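**Teleoperators, two-arm tabletop tasks – Kemby, from May**

Kemby is measuring which household and shop-floor chores a pair of robot arms can finish unaided. At present the list is short. Picking up rigid objects is mostly solved; packets, nets and anything transparent are not.

Operators drive both arms through set tasks, log each failure by type and reset the table. Shifts are five hours, up to 30 a week. The target for the first phase is 2000 logged attempts.

Required:

- steady hands and normal or corrected vision
- clear written English
- no robotics background – training is paid

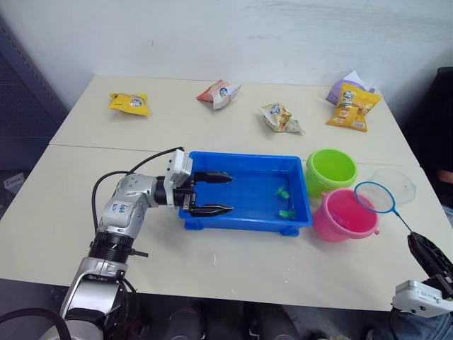 *Photo: Adjoa Nyarko / Kemby*

The current bench set includes toy frogs in a blue tray, small buckets, snack packets and a fishing net held in a gripper. Sorting, scooping and shelf restocking are scored separately.

Send a one-page résumé to Ebbe Haugen, bench operations. Applicants will be asked to complete a short trial session on site.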